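I've had the Getmont nightstand next to my couch for long enough to have opinions, so let's go. I bought it as an end table (my bedroom already has two), and the first thing I loved was the color. It's a deep espresso brown, and it looks great against a plain white wall and my big olive-brown sectional. There's a drawer under the top, an open shelf below that, and a raised lip that runs around the top.

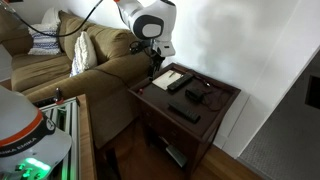
**Is it big enough to use beside a couch?**

For one person, easily. I keep a notepad and pen, two remotes and a charger or adapter on mine and still have room for a mug. If two of you are sharing it, go for something wider.

Back to that lip! I figured it was just for looks, but I'm a serial remote-dropper, and it stops a pen from rolling off the front. The downside is cleaning. Crumbs and dust settle right in along the border, and a cloth doesn't quite reach, so I go at it with an old paintbrush when I remember (I don't remember often). Dark wood shows every speck, too. If dust makes you crazy, get the lighter finish.

My other gripe is cords. There's no hole or notch anywhere, so anything with a plug has to trail over the top. With a clock radio and more than one remote up there, it gets messy fast.

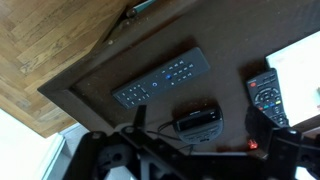 I ended up ordering a pack of 8 stick-on clips from Brakolik, and they've helped a lot on the back side. Putting the thing together took me two evenings, mostly my own fault for starting the drawer upside down. My neighbor Dorin Lazăr has the Norkotis version and likes his drawer slides better. I tried them and yeah, they're smoother, but his top is completely flat and I'd miss my lip.

Four stars from me. I'd buy it again, and I'd buy the clips the same day.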